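Ticket 1591: Ward lookup sends half of Pacheco Street to the wrong candidate page
Status: Closed
Opened by: Lucero Huamán
Product: Jemcombe (voter lookup and canvass lists)
Campaign: Purkesham town council, Mikdale ward

What I saw first

Hi all! I'm keeping this as a running log because I know I'll forget half of it otherwise, and Brynhildur asked me to write things down as I go (she's on the support side at Jemcombe and has been very patient with me).

So we have a lookup box on our campaign site. You type your street address, it tells you which ward you're in, who's running and where you vote. It worked great all through the summer. Then last night a woman on Pacheco Street emailed to say it told her she lives in Harbor ward and gave her the other race entirely. She's been voting in Mikdale for as long as she's lived there! I tried her address myself and got the same thing. Then I tried the house next door and got Mikdale, correct. House across the street, Harbor. Argh.

What I tried before opening the ticket:

Cleared the cache in my browser, then tried on my phone. Same result.
Logged out and back in as an admin. Same result.
Turned off the "suggest nearby address" setting, thinking it was grabbing a different Pacheco (there's a Pacheco Court over by the rail yard). Same result, and now people get an error if they misspell the street, so I turned it back on.

Entry 1, opened December 18, 2019

Sent Brynhildur the two addresses, the good one and the bad one. She wrote back fast and asked whether we'd uploaded our own boundary file or were using the stock one. I had no clue. I looked under Settings, then Maps, then Sources, and there were two files in there, both switched on. One is named "wards_final" and the other is "wards_final_use_this". I'm pretty sure I know who made the second one and it was me, in June, at midnight. 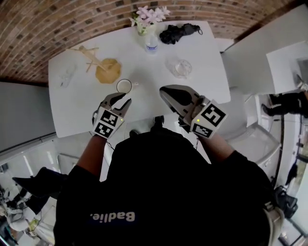 Entry 2, two boundary files at once

Brynhildur says when two files are on, the lookup checks both and takes whichever answers first, so the same address could in theory give you a different ward on a different day. That scared me a bit. I asked if anybody got the wrong polling place in the mail because of it, and she said the mail export doesn't use the lookup at all, it uses the ward column in the voter file. Big relief! I still pulled 30 records from the last postcard list and compared them by hand against the county list, and every one matched.

Her instructions were to switch off the older file, wait for the map to rebuild, and test again. I switched off wards_final. The rebuild bar went to the end and then sat there spinning. I left it, made dinner, came back, still spinning. Refreshed the page and it said "Rebuild complete" with a green check, so maybe it had been done the whole time?

Tested the Pacheco Street lady's address. Harbor. Still Harbor!! I'm not proud of what I said to my laptop.

Entry 3, the odd and even thing

Okay, this is where it got interesting. I sat down and typed in every house number on the street, one at a time. All the even numbers came up Mikdale and all the odd numbers came up Harbor. That's a pattern a human can understand, so I sent it over right away.

Brynhildur looked at my file and found that the line between the wards runs right down the middle of Pacheco Street. In the council's redrawn map the line is supposed to go behind the houses, along the creek, so both sides of the street stay together. My June file was traced from the draft map, the one they passed around at the first public hearing, before folks complained about splitting the street. The council changed it afterward and I never went back and got the new version. So wards_final was the right one and wards_final_use_this was the one nobody should use. Great naming, Lucero.

She also ran a count for me. There are 594 addresses in the strip between the draft line and the adopted line, which is a lot more than one street. It takes in the apartments behind the library and a bunch of the hill.

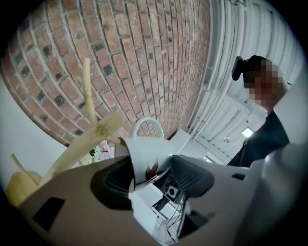

Entry 4, the fix

What we did, in order, in case another campaign lands here with the same problem:

Downloaded the adopted boundary file fresh from the town clerk's page, so we weren't trusting either of mine.
Deleted both old files from Sources. I'd been switching them off, but Brynhildur prefers them gone, and by this point so did I.
Uploaded the new one and named it after the ordinance number.
Hit Rebuild, and this time refreshed the page after a minute instead of staring at the bar.
Went to Canvass, then Saved Lists, and pressed "Recut" on each list. This one is easy to miss. The saved walk lists keep the old wards until you recut them.

Tested Pacheco Street again, both sides, all Mikdale. Tested the apartments, Mikdale. Tested my aunt, who really is in Harbor, and she stayed in Harbor.

Entry 5, loose ends

The lookup keeps a log of searches, and I can see 300 of them going back since the page went up. It doesn't save names, only street addresses (which I think is the right call, but it does mean I can't email anyone a correction). Our plan is to drop a flyer on the affected blocks this weekend with the right ward and the right polling place on it, and to put a note at the top of the lookup page saying we had it wrong for part of the ward and please check again. The candidate okayed the wording. I also let the other Mikdale campaign know, because it's their voters too and I'd want to be told.

I wrote back to the lady on Pacheco Street and thanked her. She asked if she could have a yard sign, so yes, obviously, she's getting one.

One request for the Jemcombe folks: could the Sources page show a warning when two boundary files cover the same area? A little yellow triangle would have saved me an evening. Brynhildur Thoroddsen has put that in as a separate feature request and linked it to this ticket.

Also the spinning rebuild bar. She could reproduce it on her end, so that's getting its own ticket as well. Until it's fixed, just refresh.

Closing this one from my side. Thank you, thank you, thank you!

Resolution: customer boundary file out of date, replaced. Saved lists recut. Two related tickets opened.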